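News from the Mostholm house: quieter evenings and a smaller bill

In June we changed to the evening tariff from Millik, and several neighbours have asked me how it goes. So I write a few lines for everybody.

The idea is simple. After 9 pm the electricity is cheaper, and the meter, made by Flekton, sends the numbers by itself. In the first month we used 853 units in the whole building. The month before it was 966 – a difference I did not expect, as the tariff should change only the price.

I think we became more careful because we could see our numbers. On Egan Street they tried the same with 36 flats and were also content.

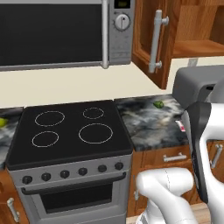
Cooking is the hard part, of course, as few people want to have dinner at ten. Washing and ironing are easier to move. If you want to join, please put your flat number on the list by the stairs. We have 23 names now, and the list stays open until the end of the summer.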